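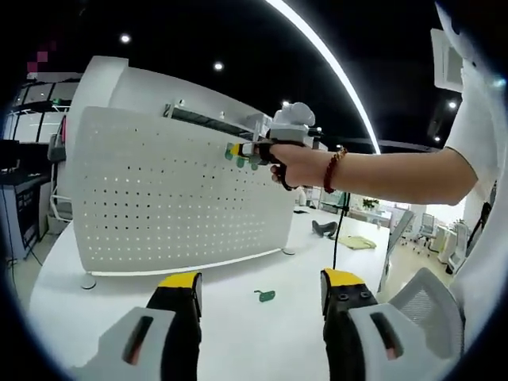
Pegboard at the desk: what we got for the trouble
Speaker notes, Aliki Makris

Opening. Ask who has a pegboard divider on their desk. Then ask who has hung anything on it since the first week. Wait. Don't fill the silence.

Say where I stand. I signed the order for these and I'm no longer sure I would sign it again. The Sellis pitch was that people would clear their desks if the storage was in front of their noses. I have my doubts about that "if". We bought 297 hooks. At the last walk-round, 241 of them were still in the drawer.

Desk dividers first. People forget they are doing two jobs. A divider is there so you don't stare at the person opposite. Fill it with cups and cables and it gets front-heavy, and ours stand on small round feet. Fotis Kokkinos thinks this is a fuss about nothing. He may be right for headphones. I wouldn't hang a drill on one.

Next point, the hooks. Slow down here, it's the part they ask about.
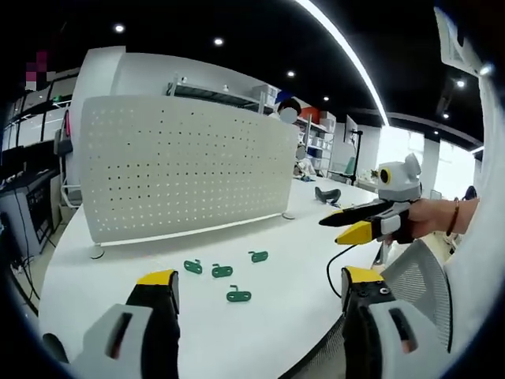
Green hooks on the table.

Each hook is a flat plate with a bend on it. The shape is fine. My trouble is with what people believe about it: that you push it in and it's done. Plates that sit a little proud of the panel are the ones that end up on the floor. Press, then tug. If it moves, take it out and try again.

The bend is small too. One set of keys, yes. A winter coat, no, whatever the Lazaridis brochure shows.

(If Rafail Gkikas brings up color coding: we tried it on 6 desks. People took whichever hook was closest. Move on.)

Layout. The usual advice is to plan it on paper first. I've watched teams spend a whole meeting on that -- and then hang two things. Put up what you reached for this morning. Leave the rest of the holes alone. A panel with a lot of bare holes in it is not a failure.

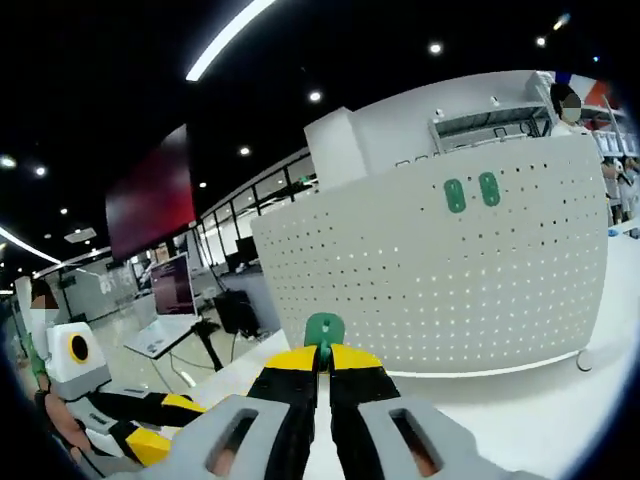
Workplace Services | Oltholm office

Shared tables are harder. Laptops come and go, and a hook that suits one person is in the way of the next. Thanasis Moschos asked for a standard layout for every shared panel. I said I'd believe in it when I saw one last until the end of December.

Numbers slide. 17 people answered the survey. That is too few to prove anything, so read the comments out and skip the chart.

Close on the ask: no more hooks ordered until the drawer is empty. Questions. Etornam Opoku has the spare panel if someone wants to try the press and tug.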